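Bottle slips at the lift, Franka sim cell

voklow_ed
2024-09-08
Cell setup in sim before we touch the real one at Vanevdale. Gripper closes on the spray bottle OK, then it creeps down through the fingers on the way over to the pedestal. Not every run, 6 out of 15. Friction's already up. Ideas?

Groner
How fast is the lift? Slow it down first, free to try.

waldemar_c
Disagree. Speed just hides it. Look at where you grab, low on a round body is asking for trouble. Go up to the neck.

voklow_ed
neck is tricky, trigger head gets in teh way on approach. Tried half speed, still 2 drops.

Groner
So it did help, 6 down to 2.

waldemar_c
Helped the number, didn't fix the grasp. You'll pay for it in cycle time. Also check your collision mesh, if it's one convex hull for the whole bottle the neck doesn't exist.

voklow_ed
ah. It is one hull. Will split it tonight

voklow_ed
Split the mesh, moved the grasp point up. Fingers straight down. Render from the new setup:

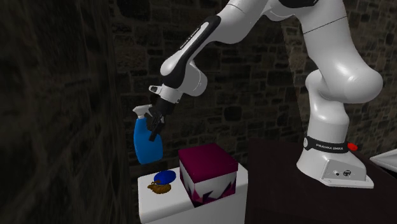 Grasp at neck / upper body, bottle over the pedestal

Groner
Looks better. I'd still keep the slow lift for the real arm, real plastic isn't your friction value.

waldemar_c
Fine for the first day, then take it out. And pull the magenta box over a bit, not much clearence on that side if the wrist turns.

voklow_ed
Box can move. Leaving 158 runs going overnight, will post the count.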